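Skonivora, the studio behind the handheld puzzle game Tavine, has confirmed that a sequel will arrive in October. Tavine 2 is coming to PC first, with console versions to follow at a date the studio has not announced.

The new game keeps the basic idea of the first. Players guide a small lantern creature through rooms that tilt and fold, picking up sparks and avoiding the dark patches on the floor. The sequel has 15 chapters, up from nine, and each ends with a timed room where the walls begin to move after the first minute.

Director Danica Stoyanova said on Thursday that the team rebuilt the tilting system from the ground up. In the first game, rooms could be turned in four directions only. In Tavine 2 they can be turned to any angle, and objects slide at different speeds depending on what they are made of. Glass blocks move fastest, felt blocks hardly at all, and a new type called slate will not move until something hits it.

"A lot of players found they could get through the old game by turning the room back and forth until the creature dropped into the exit," Stoyanova said. "We liked that for the early rooms. We didn't like it in chapter eight."

The sequel also adds two-player co-op, both on one screen and online. One player tilts the room while the other steers the creature, and the roles swap at each checkpoint. Co-op has its own set of rooms, which can't be played alone. Skonivora has not said how many there will be, but the studio showed three of them during its stream, including one set inside a flooded clock tower where the water level changes with the angle of the room.

The room editor from the first game is back as well. Players uploaded 2,301 rooms in the year after the original came out, and the studio says that all of them will load in the sequel, though a few that depend on the old four-way tilt may play differently. Rooms made in the new editor can be up to twice as wide, and creators will be able to set their own music loops and choose from six color sets. Ratings are changing too: a room will now need to be finished before a player can score it.

Publisher Warkix will handle the release in North America and Europe. The company also put out the first Tavine, which sold slowly at launch and picked up after a patch fixed a save bug on the third chapter. That patch arrived four months after release, and the studio was criticized at the time for saying little about it. Nesrin Yurt, who runs production at Skonivora, said the team plans to post a list of known bugs on launch day this time and update it every week for as long as the list has anything on it.

A closed test begins next month with room for some 3,000 players. Sign-ups are open now on the Skonivora site and will stay open until the places are filled. Testers will get the first two chapters and a cut-down version of the editor. Online co-op will be switched on for the second half of the test only. Progress will not carry over to the finished game, but any rooms made in the editor can be exported and brought in later.

The music is again by İlker Karakaya, who wrote the short piano and clarinet pieces for the original. The new soundtrack is longer and changes with the tilt of the room — instruments drop out as the floor gets steeper and return when it levels off. Players who would rather hear the tracks straight through can turn this off in the sound menu.

Other changes listed by the studio include a rewind button, full controller remapping, a high-contrast mode for the dark patches, and a setting that slows the timed rooms by a quarter or a half. Using the slower setting does not lock any chapters or rewards. The first game's hint system has been dropped. In its place, players who fail a room several times will be offered a ghost run that shows the opening moves and then stops.

Skonivora has not given a price. Yurt said it would be close to that of the first game, and that owners of the original on PC would get a discount during the first two weeks. A boxed version is being discussed with Warkix, but nothing has been agreed. There are no plans for a mobile release, and the studio said the tilt controls it tried on phones were too loose for the later chapters.

A demo containing one solo room and one co-op room will be available before launch. The studio said it would be the same flooded clock tower level seen in the stream, along with a short chapter one room that has not been shown yet.
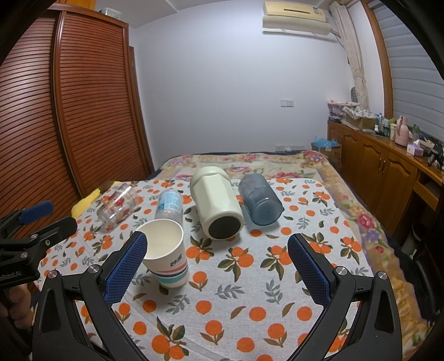
Melahat Gezer: Glad the old rooms will still load, I have eleven of them up and two rely on the four-way tilt, so I guess I'll be fixing those in October. Does anyone know if the rewind button works in co-op? My sister and I finished the first one by passing the controller back and forth and we'd need it badly in the timed rooms.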